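Unit 6: Small Venues and the Support Slot

A club date at the Valteo in Aduvbridge normally carries three acts. The opener plays first, to the smallest crowd, and is paid a flat fee. The headliner takes a share of the door once costs are covered.

Room capacity is 545. Ticket price in the worked problem is 14 dollars. Assume the house keeps the bar.

Read the Jaltberg contract before class and mark each clause that deals with load-in, soundcheck and set length.

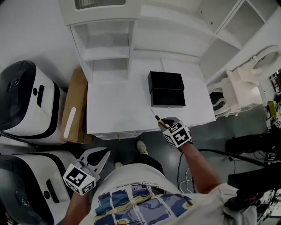
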